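Ticket 108 – Folding cell, Fornville: gripper spares and April budget line
Opened 2018-01-04 by Othmane Ait Ali
Status: waiting on purchasing
Priority: normal

Request: confirm whether the 35 mm fingertips on the Trutach quote will do for single-layer garments, or whether we pay for the 40 mm set. Budget holds one set per arm plus spares, 8 pieces in total. Quote lapses at the end of April.

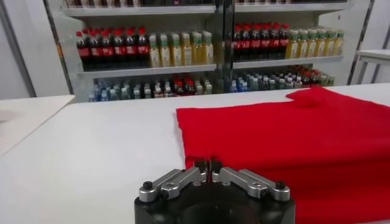 Red garment on the white table, both views.

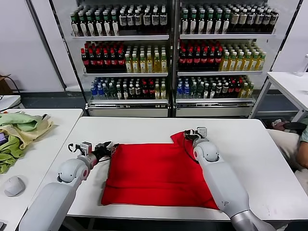
The Trutach quote prices fingertips and linkages as separate lines, and the linkage line should come off. Stundulura already stocks the pivot screws and we have never replaced a full linkage. Fingertip length matters more at a raised corner like the one pinched in the second view, where the cables on the right gripper also run over the cloth. Please add a cable sleeve kit for each arm to the order – Berchtold lists one, lead time not stated.

Update, purchasing: linkage line removed. Trutach will not split the fingertip pack, so it is 8 of one length or nothing. Sleeve kits need a separate PO under consumables.

Update, Othmane: go with 40 mm. The longer tip costs us some clearance at the table, to be offset in the approach height. Do not raise the PO until Berchtold confirms sleeve diameter.

Next action: purchasing to chase Berchtold.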